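How to set up a play kitchen table (and keep it nice to play with)

I've been asked for this one a lot since the December open morning, so I've finally sat down to write it up. It's how I lay out a pretend cooking table for little ones at home or at playgroup. You don't need much! Our lot at Foltville started with a colander and a carrier bag of odds and ends and the children were perfectly happy.

Step 1: Pick your surface

Go for something plain if you possibly can. I used a patterned cloth for ages and the small bits just vanished into it (I once lost a pretend egg for a whole term). White is lovely because every colour pops. Give it a wipe first and get a good rub into the corners, which is where the jam lives.

Step 2: Put the big things down first

Start with whatever takes up the most room. For me that's the green colander and the toaster oven, with the oven right over at one end so it feels like its own little cooking corner. Then fit the plate, mug and bowl in the middle and drop the small food in last. I like a bit of space between things so small hands can grab one without sending the rest flying. 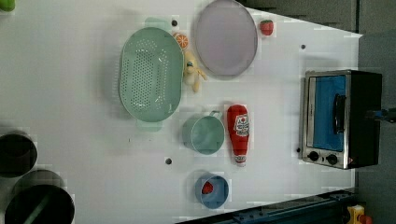 Step 3: Leave little invitations

This is my favourite bit. A completely tidy table can be a bit off-putting, so I like to start a job and leave it for somebody to carry on. A strawberry in the blue bowl is an easy one, because sooner or later someone will want to serve it up. Cups on their sides are good too, they get picked up straight away. And do let one silly thing in! The yellow plush by the colander has been a chef, a customer and (sorry) a roast dinner.

Ketchup is a must, by the way. I've tried leaving the bottle out and there was very nearly a riot. 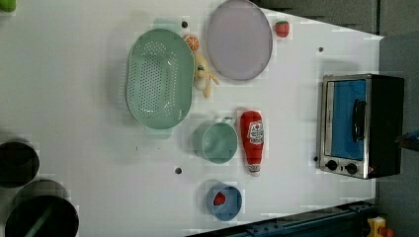 Words by Amna Virk
Posted 9/10/24

Step 4: Add a chopping spot

Once they've had a good play with serving and pouring, bring in a board. I put mine down at an angle by the plate, so it's a short trip from chopping to dishing up. Ours is blue with little yellowy-green marks all over it and it's far more popular than the plain one I had before. Keep the orange and the other small food on the far side of the plate, then there's a reason to reach, fetch and carry.

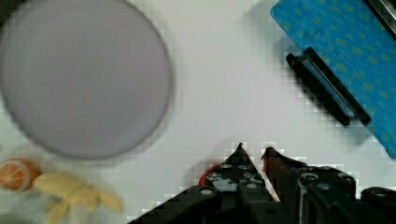 Plate, board and a bit of fruit, ready for chopping

Step 5: Swap things about

After a week or so I change 2 bits and leave everything else where it is. Humaira Sethi does the whole lot in one go at her group and swears by it, but mine get cross if the plate goes missing, so see what suits yours. Pop the spares in a box with a lid and they'll feel brand new when they come out again.

Contact Amna | © Foltville Play Pages | Back to top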